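Ruklow Dealer Shoe and Chip Tray Set

The Ruklow is a card shoe with a matching chip tray for home poker and small card rooms. The shoe takes up to 3 decks of standard poker-size cards. A weighted roller keeps even pressure on the stack down to the last card.

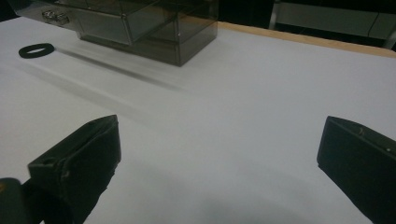

Can the shoe be used with bridge-size cards?
Only with the Frade spacer fitted, sold separately. Without it, narrow cards shift sideways and can jam at the lip.

The tray has ten channels for 39 mm chips, each holding 49 chips with the cover closed. The cover locks with a key; two keys are supplied. 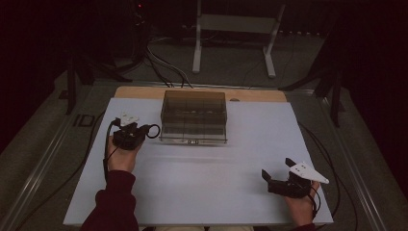
How should the roller be cleaned?
Lift it out of its slots and wipe it with a dry cloth. Do not oil the axle.

Replacement rollers and covers are stocked by Stiltetti under the Tollmont parts list.
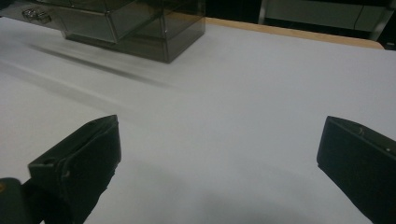 Order covers by tray version, which is molded into the base. Version 2 covers do not fit earlier trays. For card room orders, contact Serpil Ağca in sales. Parts and repairs: Nevzat Ateş.

Weight, boxed set: 1,707 g
Warranty: 2 years, roller excluded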